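Unit 6: Administering a Regional Election
Course notes, prepared by Robel Araya

6.1 The polling district

The region of Loltley is divided into 41 polling districts. Each district is assigned a presiding officer, who holds the keys to the polling place, signs for the ballot papers and remains on the premises until the count sheet is sealed. Three clerks serve under the presiding officer. At the last regional election, held in December, the region opened 388 polling stations, most of them in schools.

6.2 The register of electors

The register closes before nominations open. A voter who moves after that point votes in the former district. Students should read Maillard's chapter on residence tests before the seminar and note where he differs from the approach taken in these notes.
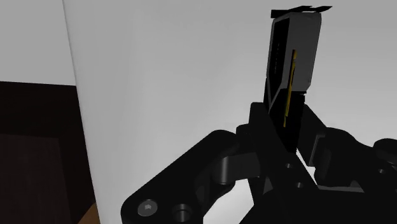

Figure 6.1. Card-like module held upright in a black gripper (computer rendering).

6.3 Opening and closing the poll

Polling begins at 7 a.m. and ends at 8 p.m. Voters in line at closing time must be allowed to vote. The presiding officer marks the end of the line and admits no one who joins it later.

6.4 Spoiled and rejected ballots

A spoiled ballot is returned by the voter and replaced before it reaches the box. A rejected ballot is found at the count and is not replaced. The two must be recorded on separate lines. In the Orov district, about 80 ballots were entered on the wrong line, and the return had to be corrected before the result could be certified.

Reading for the next unit: Régis Maillard, chapters on recounts and election petitions.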